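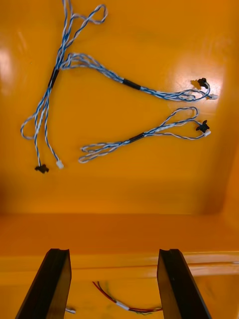 Itbridge线束工坊今天很高兴地告诉各位老客户、新朋友，以及这些年来一直耐心等我们“再腾出一点地方”的合作伙伴：位于Vullstead的小批量线束车间已经完成扩建，将于1月25日起正式接单。新车间的面积比原来的大了不少，不过做的事情还是老本行，为仪器、照明、家用设备和各种尺寸古怪的机箱制作线束，从图纸、样件一直做到装袋发货。凡是来过我们这里的人，大概都记得那些颜色鲜亮的托盘。比如一只亮橙色的塑料托盘，里面放着蓝白双绞线做成的线束，线拧得很紧，黑色的护套把几股线收拢在一起，线头末端是小小的黑色和白色连接器，靠下的地方还躺着一小束红色为主的杂色线。这样的托盘在车间里要从一张工作台走到另一张工作台，新车间的布局，可以说就是围着它们的路线画出来的。

先说说为什么要扩建。过去几年，我们一直在同一栋楼的底层工作，裁线、压接、绞线、套管、检测、包装全挤在一处。做大单的时候还好，一种线束铺开来做，大家各就各位；遇到小单就热闹了，这边的客户要一批短线，那边的客户要改一个分支的长度，还有人拿着一根从旧设备里拆下来的线，问能不能照样做几根。我们一向舍不得推掉这些活儿，结果常常是刚把台面清出来，又得给下一单让位。客户等得久，我们心里也过意不去。

所以这次扩建，我们把小批量订单单独请了出来，给它们安排了自己的房间、自己的工作台和自己的一条动线。新车间可以承接2件起的订单，单批上限为2,000件，超过这个数量的仍然由原来的生产线完成。最低2件这个门槛是应许多维修单位的要求定下来的，他们往往一件装机，一件留作备用，以前为了凑数量不得不多订，多出来的线束就在抽屉里一年一年地放着。

Itbridge负责人Sandro Monti在谈到新车间时说：“我入行的时候，师傅让我做的第一件事是把别人绞坏的线重新解开。那活儿很磨人，可是解着解着，就明白一根线为什么会往某个方向拧，为什么护套往前挪一点点，整个分支装进机箱就顺了。小单最能看出手艺，每一单都不一样，没有办法闭着眼睛做。我盼着有一个专门的房间来做这些活儿，盼了很久，现在终于可以请大家进来坐坐了。”

新车间共设有80个料位，用来存放导线、端子、护套和连接器。料位按导线规格和连接器系列排列，同一系列的公头和母头放在相邻的格子里，领料的人伸手就能对照。说来有点不好意思，老车间的连接器是按进货先后摆的，老员工闭着眼睛能找到，新来的同事却要问上好半天。趁着搬家，我们把所有库存重新清点了一遍，登记在册的零件品种一共是1,355种，其中有些已经多年没有人订购。我们没有把它们处理掉，仍在使用老式设备的客户也许哪天就会用上，目录会陆续整理出来，需要的朋友可以来信索取。

与新车间一同推出的，还有名为Coteo的线束配套服务。这项服务的想法来自装配现场。许多客户收到的线束是一大袋，装配的人要先把它们一根根理开，找出哪根配哪台设备，再把缠在一起的连接器解下来。绞线尤其爱缠，长的分支绕过短的分支，两个接头碰到一起就勾住了。Coteo的做法很简单，按客户的一台设备或者一个装配工位来配套，同一台设备要用的几种线束放进同一只浅托盘，大束在上，小束在下，分支顺着走线方向展开，附上一张对照表，交货时直接连盘送到装配台旁边。

托盘本身也值得多说两句。我们选用的是塑料浅盘，表面光滑，线头滑动时不容易挂住，擦起来也方便。颜色上我们争论了很久，有的同事喜欢灰色，觉得稳重；有的同事主张白色，觉得干净。最后大家拿着常用的几种线挨个试过去，蓝白相间的双绞线放在橙色底上分外清楚，黑色护套的边缘也看得明白，于是蓝白线这一类就定下了橙色盘。白色的小连接器放在白盘里的确不好找，这一点连最喜欢白色的同事后来也同意了。其他颜色的线用什么盘，我们还在慢慢试，客户如果有自己的习惯，也可以在下单时告诉我们。

使用Coteo服务的客户可以选择把空托盘退回来循环使用，也可以留在自己的装配线上。退回的托盘由我们清洁并检查后再次投入使用，有裂口或者边角变形的会换下来。对照表目前提供中文和英文两种，表上会写明每束线的名称、长度、两端连接器的型号和颜色，以及护套的位置。护套位置这一栏是应客户建议加上去的，他们的装配人员说，有了护套作参照，线束转过来转过去也不会认错方向。

Coteo的首个合作项目来自Villa。Villa是一家为度假屋和小型旅馆制作室内控制面板的厂商，它的面板装在各式各样的老房子里，墙体厚薄不同，线盒位置也不同，同一款面板配的线束往往有好几种长度。双方在试行阶段一起修改了分支的走向和连接器的出线位置，Villa的装配人员也到我们的工作台旁坐过几天，看着线怎样绞，护套怎样套，还亲手做了几束带回去。那几束线做得相当漂亮，我们的同事至今还在夸。试行结束以后，Villa已经决定把后续的小批量面板线束交由新车间配套。

再来介绍一下工序，许多客户问过，我们也乐意多讲一讲。订单到了以后，先由工艺人员核对图纸，图纸上没有写清楚的地方，例如绞合的松紧、分支从护套哪一侧出来，都会打电话或者写信问明白，再开始裁线。裁好的线先绞合，绞合段和散开段的分界按样件来定；随后上护套，把几股线收拢；接着压接端子、装连接器；最后逐根做导通检测和外观检查。外观检查要把线束在托盘里摊开来看，看线圈有没有打折，看护套有没有歪得离谱，看连接器有没有插到位。检查的同事喜欢在自然光下工作，新车间的检查台因此安排在靠窗的一侧，阴天则由台灯补光。

对于只有实物、没有图纸的客户，我们保留了照样制作的服务。您可以把旧线束寄来，哪怕接头已经松了，线皮也发硬了，只要还能辨认出走向，我们就可以量出尺寸，画成图纸，请您确认以后再制作。旧件会随新件一同寄回。寄件时请尽量让线束保持自然弯曲的样子，不要用力折叠，也请在包裹里附一张纸条，写上设备的用途和您希望改动的地方。有的客户会把纸条写得很长，连机器买来那年的事情也写上，我们都读得很认真，有几张还贴在工艺室的墙上。

价格方面，小批量订单按导线用量、连接器种类和工时计算，报价单会把这几项分别列出。Coteo配套服务在此基础上加收托盘和配盘的费用，选择循环使用托盘的客户可以享受较低的费率。老客户原有的订单编号和图纸编号全部沿用，不需要重新登记，已经排在老车间的订单也按原定日期交货，不会受到搬迁影响。

新车间的招聘也在同步进行。我们希望找到喜欢手上活儿的人，有没有做过线束都可以来谈。新同事入职后会跟着一位有经验的师傅学习，从认线、剥线开始，再学绞线和上护套，熟练了以后才开始压接。Sandro Monti本人每周仍会在工作台前坐一段时间，他绞线时习惯小声哼歌，调子大家都听熟了，歌名却一直没有问出来。他说：“线有线的脾气，急不得。手上顺了，人也就安静了，我希望新来的同事也能体会到这种乐趣。”

值此开业之际，我们要特别感谢Vullstead的邻居们。搬运设备的那些日子，楼前的路时常被占去一半，大家没有抱怨，街角面包店还给搬东西的同事送来了热汤和刚出炉的面包。也要感谢一路陪着我们修改方案的客户，你们在图纸空白处写下的意见，有许多已经变成了新车间里的一格料位、一张对照表或者一处小小的台面高度调整。

有意参观新车间的客户和媒体朋友，请提前与Itbridge客户服务部联系预约。参观时可以自带样件，工艺人员会在现场为您查看，并就导线选型、分支长度和护套位置提出建议。车间里备有茶和咖啡，停车位在楼的背面，请从侧门进入。

关于Itbridge

Itbridge是一家设在Vullstead的线束制作企业，为仪器、照明、室内控制和家用设备等领域的客户提供线束设计、打样、制作与检测服务，并承接旧设备线束的照样制作。Coteo是Itbridge旗下的线束配套服务，以托盘为单位，为小批量装配客户提供按台配送的线束。

媒体及参观预约：Itbridge客户服务部，来信请注明“新车间参观”。
订单及样件咨询：Itbridge工艺室，样件包裹请写明寄件人姓名和回寄地址。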